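Trerex says the grip fault is fixed. We'd like to see the logs

Share 14 | 6 comments

Trerex put out a short notice in October admitting that a batch of its hand-held grippers had been recording bad finger positions. The tool thinks its fingers are a little farther apart than they are. On a hard object you'd spot it quickly. On soft goods you wouldn't, and soft goods are what most of its buyers are collecting right now.

The notice puts the number of affected units at 196. It blames "sensor drift under repeated light loads" and says a firmware update takes care of it. The update has been out for three weeks and the company has yet to publish a single before-and-after trace.

Flaltley, which runs home tidying sessions for Trerex customers, was the first to complain. Its people had logged 470 pickups of cloths, sponges, socks and bath poufs before a reviewer noticed that the recorded gap never fully closed, even with a duster held tight between the pads.
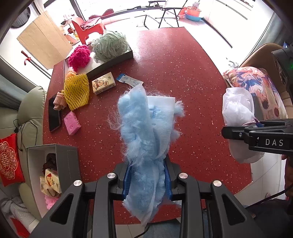
A small error in the gap sounds harmless until you train on it. An arm that learns from those numbers will squeeze too little, and it will drop things. Drop a sponge and you pick it up again. Put the same policy on a phone or a full cup and somebody has a bill to pay.

Trerex told customers that "most" of the old recordings can be corrected with an offset. We have doubts. Drift, by its own account, builds up with use, so one fixed number can't suit the first session and the last. Flaltley isn't waiting to find out. It has thrown out its 470 pickups and is redoing them, at its own expense so far.

The Birkurbridge test group ran the updated firmware through 1,000 closes on folded towel and saw no drift. Good news, but the original fault was reported to show up closer to 3,000, and the group stopped well short of that. Trerex calls the result "conclusive." We asked why and were sent the notice again.

If you have an affected unit, keep your raw files and don't apply the offset over them.

Comments (3 of 6 shown)

duangkaew_lab
We had two of the 196. Ours drifted well before 3,000, for what it's worth. Still waiting on replacements.

softgrip
Doesn't everybody check zero at the start of a session? Closing on nothing takes five seconds.

duangkaew_lab
@softgrip we did. It reads fine at the start and wanders later, so you have to check at the end too.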